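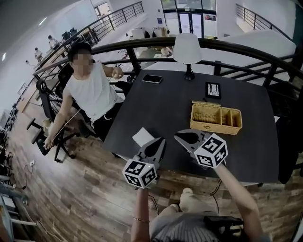 Wicker basket smells like a basement, any way to save it?
Renu Pathak
20 October 2023

I bought an old wicker basket with a lid at a yard sale in Holtomside. It cost me $4, and I now see how they arrived at the price. It's lovely, and it smells like a flooded church. I've left it on the porch for 2 days and the only change is that the porch smells too. I want to keep yarn in it. Do I have to give up?

Keith Grimshaw
Bleach.

Dénes Farkas
Please don't use bleach, it makes the fibers brittle and then you own a smelly basket that sheds. Vacuum it first with the brush end, inside the weave and under the lid. Then wipe it down with one part white vinegar to four parts water on a cloth you've wrung out hard. Dry it in front of a fan for a full day – sun is fine for an hour or two, but all afternoon will crack it. If there's a fabric liner, take it out and wash it or throw it away. Mine was the whole problem.

Ainhoa Sarmiento
What Dénes said, but afterward I shut mine in a trash bag with an open box of baking soda for a week. My husband suggested coffee grounds. We now have a second basket that smells like a basement with a coffee shop in it. Also check for tiny holes and fine dust before you put wool anywhere near it.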